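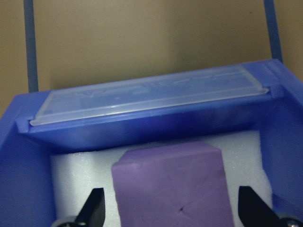
Several of you asked after the last session why we bother with the fingers at all when the arm itself has passed its check, and Olthorpe put it best: a cell can only be as accurate as the last inch of it. I love that, and it's pretty much today's topic!

Week 10: Looking after the gripper on the Koneo cell

The soft block in the blue bin is our test part. Foam is wonderful for this, as it gives under the fingers and shows you straight away if one side is pushing harder than the other.

Before you start
Arm in hold, air off, tag on the panel. Bin seated square, foam sheet flat on its floor.

Finger check
1. Wipe both black fingers, flat faces first.
2. Look along the tips. They should mirror each other.
3. Snug the finger screws a little at a time, swapping sides.
4. Jog to the block at 5 percent speed and close until both fingers touch. If the block slides sideways, re-zero and go again.
5. Run 10 picks and write down every miss.

The log sheet from the Skurkcombe cell is worth a read. It went 378 cycles between re-zeros, then dropped to 93 after a finger swap, and the cause was one screw left finger-tight. Such a good find!

Swap the foam block when creases or punctures reach the gripping faces. Spares are in the drawer marked Hầu.

For June: bring your own miss counts, filled in by cycle.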